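# Tustside Museum — Minutes of the March Meeting of Staff and Friends

Held in the reading room, starting at 6:30 in the evening. Tea was on from six, and thank you to everyone who brought a chair through from the map room. 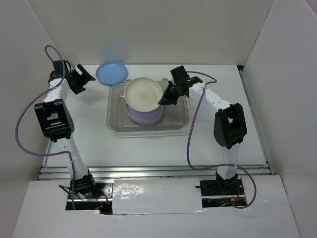 ## Welcome and last meeting's minutes

The chair welcomed everyone, with a special hello to the two newest members of the Friends, who had driven over from Kadow in a good deal of rain. The minutes of the February meeting were read and approved with one correction: the loan from the Kadow Historical Society is for the ferry ledgers only, and does not include the ferry bell, much as we would all love to have the bell.

## The Zanetti collection

Most of the evening went to this, as expected. The Zanetti family has offered the museum the whole contents of the old photography studio on Mill Street, which closed in 1972. The curator has now been through the boxes and reports around 700 glass and film negatives, the studio's appointment books, and a painted backdrop of a lake that several people in the room remembered standing in front of as children (one member still has the picture on her piano and promised to bring it in).

There was a long and very friendly discussion about whether we can take it all. The negatives need cool, steady storage, and the basement is neither of those things in August. The curator would like to turn the small office behind the front desk into a cold store and move the office upstairs. The front desk staff asked that the phone move with it, or else that somebody explain how they are to answer it from down there.

It was also asked whether the family would let us share the pictures online. They would, and gladly, so long as sitters or their relatives can ask for a portrait to be left out. Everyone thought this was only right.

**Agreed:** to accept the collection in full, subject to a signed deed of gift. The curator will write to the family this week and get a price for the cold store.

## Summer exhibition

The river exhibition opens in June in the long gallery. Guren, who are building the cases, have sent revised drawings, and these were passed around. The cases are now a little lower so that children and visitors in wheelchairs can see in comfortably. Some members felt the labels were still too small, and a test label was pinned to the far wall and squinted at. The type will go up to 20 point.

The education team would like a table at the end of the gallery where families can handle things — rope, net floats, a replica lantern — and the chair said she had been hoping somebody would ask.

**Agreed:** drawings approved with the larger labels. Handling table to go ahead.

## Opening hours and admission

We have been closing at four since the winter, and the front desk reports people turning up at ten past and looking sad through the glass. It was proposed to stay open until five from the start of April. Admission for adults will stay as it is for now, and children remain free.

**Agreed:** later closing from April, to be looked at again in the fall.

## Building

The leak over the stairs has been patched. The roofer believes it will hold through spring but would like to come back and look at the flashing. Gallery 2 will be closed for two mornings while the track lighting is changed, and school groups have been told.

## Any other business

- The gift shop has run out of the Tustside postcards with the bridge on them. More are on order.
- A reader has asked if the reading room could have a better lamp. It could, and one will be bought.
- Parking behind the building is for staff and deliveries only. Please be kind when pointing this out.

The meeting closed at 8:15. The April meeting will be in the long gallery if the new floor is dry, and in the reading room if it isn't.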